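Workshop chemicals and aerosols - walk-round checklist
Unit 25, Rorkden site, October
Checked by: Callum Lockwood
With: Aranka Sárközi (stores)

Mark each line OK, Fix or N/A. Put the comment under the line it belongs to.

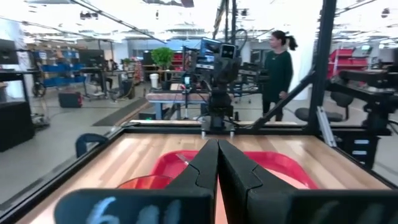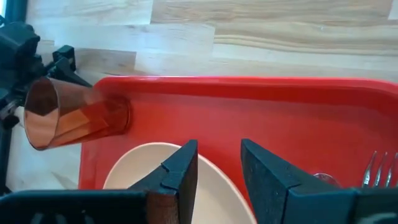

*Red tray on the wooden tabletop, both pictures.*

## 1. Storage cabinet

- [x] **Cabinet closes and latches** - OK
- [x] **Flammable sign readable from the doorway** - OK
- [ ] **Cans upright, caps on** - Fix
 Two cans of Pridotard chain lube on their sides on the lower shelf, one without a cap. Stood up during the check. Cap not found. Aranka will pull the can if it leaks.
- [x] **Nothing stored on top of the cabinet** - OK
- [ ] **Stock matches the sheet** - Fix
 Sheet still lists Cavus degreaser in the five-liter jug. We stopped buying that size before summer. Take it off.

## 2. Labels and data sheets

- [x] **Every product has a safety data sheet in the binder** - OK
- [ ] **Data sheets are the current version** - Fix
 Politis penetrating oil was reformulated and the binder has the old sheet. New part number is 2396, old one was 314. Both are on the shelf right now, so keep both sheets until the old stock is gone.
- [ ] **Decanted liquids labeled with product name and hazard** - Fix
 One pump bottle at the lathe has "oil" on it in marker and nothing else. Glenys Lambert says it is way oil. Relabel or empty it.
- [x] **No food or drink containers used for chemicals** - OK

## 3. Use at the bench

- [x] **Extraction running when spraying** - OK
 Noisy at start-up, settles after a minute. Same as last time.
- [x] **No spraying within reach of the grinder** - OK
- [x] **Gloves available, right type for solvent** - OK
 Medium is low. Plenty of large.
- [ ] **Straw nozzles fitted properly** - Fix
 The flip-up straw on the Politis can comes loose when it is lifted for the narrow jet. Barry Bunting had it land in a gearbox housing and had to fish it out with a magnet, then pliers when the magnet did nothing. Press it down hard before use. If it still moves, swap the head.
- [x] **Drip trays wiped out at end of shift** - OK

## 4. Rags and waste

- [x] **Oily rag can has a lid that shuts by itself** - OK
- [ ] **Rag can emptied daily** - Fix
 Three missing initials on the log. Sheila Crabtree thinks it was emptied and not signed. Sign it or it counts as not done.
- [x] **Empty aerosols go in the marked drum, not the general bin** - OK
- [x] **Absorbent granules within reach** - OK
 Bag is open and getting damp. Move to a tub with a lid.

## 5. Fire and first aid

- [x] **Extinguisher in place, pin in, gauge in green** - OK
- [x] **Eyewash bottles in date** - OK
- [ ] **Route to the side door clear** - Fix
 Pallet truck parked across it again. Moved. Needs a floor marking.

## Follow-up

| Item | Who |
|---|---|
| Stock sheet and binder | Aranka |
| Lathe bottle label | Glenys |
| Replacement nozzle heads | Barry |
| Rag can log | Sheila |
| Floor marking, side door | Callum |

Open items get rechecked at 2 p.m. on the next walk-round. Leave this sheet on the clipboard by the cabinet until then.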